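# Recovered patients' phone line to stay open through winter

A telephone support line staffed by people who have recovered from COVID-19 will keep running until at least the end of June, after the community health centre that hosts it agreed to cover the cost of the phones and a part-time coordinator.

The line, known as Lakar, pairs callers who are sick at home, or who are still unwell months after an infection, with someone who has been through the illness. It does not give medical advice. Callers who describe chest pain, confusion or trouble breathing are told to hang up and ring emergency services, and questions about medicines go to the centre's nurses.

Brayan Sánchez, the coordinator, said most calls were from people who had already spoken to a doctor and wanted to talk about everything else.

"They know to rest and drink fluids," he said. "What they ask me is how long before I could walk up the stairs, and what I told my boss. One woman wanted to know if I'd cried. I said yes, a fair bit."

Sánchez caught the virus while working in a commercial kitchen and was off for 6 weeks. He lost his sense of smell and said it came back unevenly, with onions and coffee the last to return. He joined the line as a caller, then trained to take calls himself, and moved into the paid role last year.

There are 30 trained listeners on the roster. Each completes two evening sessions before taking a call, covering privacy, how to end a conversation politely, and when to pass a caller on. New listeners sit beside an experienced one for their first two shifts. They work from the centre's back office or from home, using a phone that hides their own number.

The line took 300 calls in its most recent reporting period, up from 200 in the one before. Sánchez said the rise was partly the result of a flyer that went into pharmacy bags, and he did not think it should be read as a measure of how much illness was in the area.

Dr Grigaitė, a general practitioner at the centre, said she had been wary of the idea at first.

"My worry was that people would swap remedies," she said. "I listened in on the training and they're quite strict about it. If somebody asks whether they should take zinc, the answer is to ask the nurse."

She said patients with long-lasting symptoms often felt they had used up the patience of family and workmates, and that a 20-minute conversation with a person who did not need convincing could make the next appointment more useful. Some now arrive with a written list of symptoms, a habit the listeners encourage.
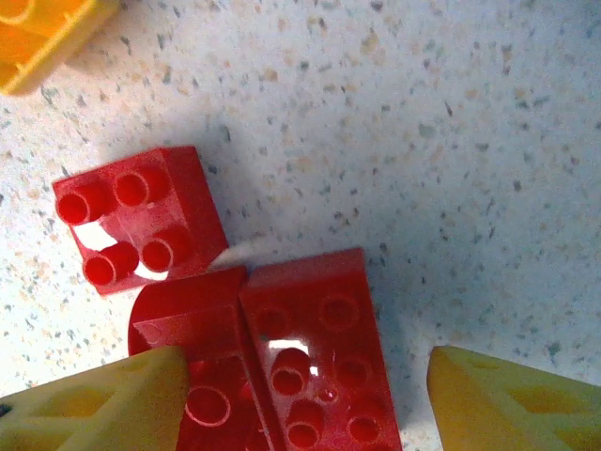 **JORKIA, 14/02/2024** – The decision to extend the line was made at the centre's planning meeting, where staff also agreed to open it for two extra hours in the evening.

Under the new hours, calls will be answered from 10 am to 8 pm. Outside those times a recorded message gives the after-hours nurse number and invites callers to leave a first name and a callback time. Messages are returned the next day. The recording will be redone this month to make it shorter, following complaints that callers had to wait too long to hear the nurse number.

Parents caring for sick children make up a growing share of callers, and the evening hours were chosen with them in mind. Many ring once the kids are in bed. Listeners do not speak to children directly, but they will talk a parent through what it is like to look after a household while ill, including how to ask neighbours for groceries and how to handle a few days with no energy for cooking.

The centre is also looking at a second language roster. Four of the current listeners speak Spanish, and callers can ask for one of them, although that may mean a callback later in the day. Sánchez said he would like to have the same arrangement in place for other languages before winter but had not yet found enough people.

In Drevska, where there is no clinic and the bus runs twice a day, residents have been able to use the line since last year. Leaflets are kept at the post office and the library. Calls from the town tend to be longer, according to the roster notes, and more of them come from people living alone. A listener can arrange to ring such callers again, up to three times, if they agree to it.

One caller from the town, a retired bus mechanic who asked that his name not be used, said he had been sick for nine days before he picked up the phone.

"I wasn't after advice. My daughter's a long way off and I didn't want to scare her," he said. "The bloke I got had been in hospital with it, a lot worse than me. We talked about the footy for half of it. I rang back the week after and got the same fellow."

He has since recovered, apart from a cough that bothers him in cold air, and said he had thought about joining the roster but was not sure he would be any good on the phone.

Not everyone who applies is accepted. Applicants must be at least three months past their illness and well enough to sit through a shift, and they are asked whether hearing other people's symptoms is likely to upset them. Sánchez said a handful had stepped back after training for that reason and that some had returned later. Listeners meet once a month with a counsellor, and can ring her between meetings after a difficult call.

The line keeps few records. Listeners note the length of the call, the town and the general topic, and do not write down surnames. Callers who want their doctor to know about the conversation are asked to raise it themselves. Dr Grigaitė said this had caused some grumbling among staff who would have liked more detail, but the centre had no plans to change it.

Funding beyond June has not been settled. The centre's management will look at call numbers and costs in autumn, along with a proposal to widen the service to people recovering from influenza and pneumonia. Dr Grigaitė said she supported the change in principle, as the questions were often the same, but wanted to see the training updated first.

Sánchez said the present listeners were divided on it. Some had signed up because of what happened to them and did not feel they could speak about another illness. Others said they already took those calls, as people did not always know what they had.

A new round of training starts next month. Anyone interested can leave their name at the front desk of the health centre or ask a listener to pass on a message. No experience is needed, and sessions will be repeated if enough people are unable to make the evening times.

People who are sick now and want to use the line do not need a referral or a positive test. Calls are free from landlines and mobiles, and the number is on the leaflet at the centre, the library and local pharmacies.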